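Section 4: Laying out the table, filling the tub and clearing up

By now you should have read Section 3 and have the table wiped down and standing level. If you haven't, go back and do it, I'll wait! This section is the bit I enjoy most: putting out the play fruit and the plant, filling the tub, and getting everything put away again so the next person doesn't curse you.

4.1 What you need

- The wooden-topped table
- One clear plastic tub with rounded corners
- The potted succulents (black pot, white label)
- The play fruit and veg from bag 558
- A soft dry cloth

I keep the pretend food in one bag and the plant on the shelf above it. Solveig Åberg, who set this up before me, had the lot in a biscuit tin, and I spent most of one Wednesday fishing berries out from under the pebbles. Keep them separate, please.

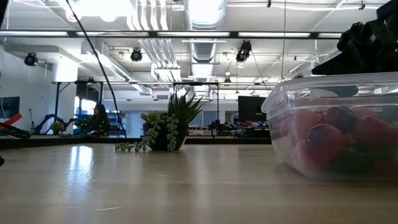

4.2 Setting the plant

1. Lift the pot with both hands underneath. Never pick it up by the leaves, and never, ever by the beady trailing bit (I've done it, the strand came away and I had to glue it back on).
2. Put it down near the middle of the table.
3. Let the trailing strand hang over the side of the pot and rest on the wood. Don't tuck it back in. It looks tidier for a minute and then it springs out and takes half the pebbles with it.

NOTE: It's an artificial arrangement, so no watering. I've written this on the bag as well, in capitals, after Edvin Engström kindly gave it a drink over the July break.

4.3 Placing the tub

1. Check the tub for cracks, especially at the corners.
2. Stand it to the right of the plant with a bit of space between them, so you can get a hand in without brushing the leaves.
3. Leave the lid off and put it somewhere you'll find it again. 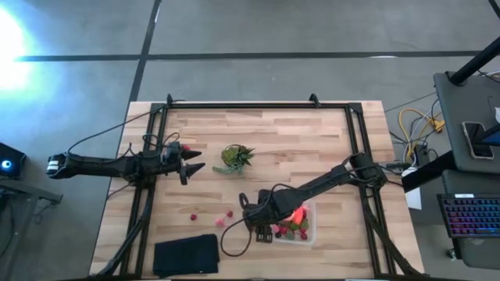 CAUTION: Slide nothing across this table. The top is made of lots of narrow strips glued side by side and it marks more easily than you'd think, so lift the tub and set it down gently. Grit under the base is the worst culprit, and a quick go with the cloth sorts that out.

4.4 Putting out the fruit

1. Tip the bag out onto the cloth first. Small berries roll!
2. Spread the pieces over the table to the left of the plant and behind it. They don't need to be in rows, and I rather like them in a muddle.
3. Have a few pieces in the tub already if you want a shorter go. A carrot is a good one to start with, being easy to spot.
4. Walk round to the far side and check for anything hiding behind the leaves.

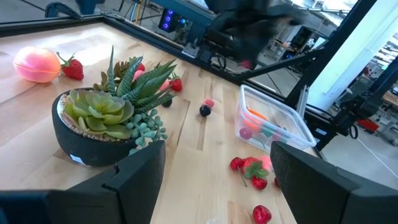 Fig. 4c. Peach and strawberry out on the wood, more fruit behind the succulents, and the carrot already in the tub.

4.5 Filling the tub

1. Start with the bigger pieces, such as the peach.
2. Pop the strawberries in next. They can go in any way up, though I try to keep the leafy caps from catching on each other.
3. Finish with the little berries, which drop nicely into the gaps.
4. If it's heaped above the rim, take a piece out and settle the rest with your fingers. Don't press down on it.

4.6 Clearing up

1. Empty the tub back into bag 558 and put the lid with it.
2. Leave the plant where it is until the fruit is away, then wipe round it.

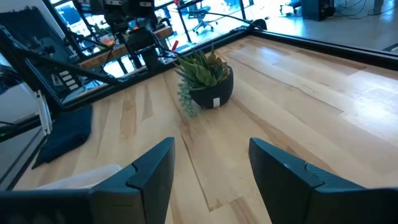
3. Wipe along the grain, with a dry cloth only. Sprays leave a film on this finish, and the overhead lights show up every smear of it.
4. Check that the white label is still stuck to the pot. If it's peeling, tell Mererid Pumphrey and she'll print you another.
5. Lift the plant back onto its shelf, strand and all.

If you're short of a piece at the end, have a good look on the floor before you write it in the book. Spare fruit is in drawer 903, and the spare tubs are in the cupboard underneath.

Related sections
Section 3: Wiping down and levelling the table
Section 5: Replacing lost or damaged play food
Section 6: Looking after the Umenik shelf
Labels and where to stick them
Spares list (drawers 654 and 903)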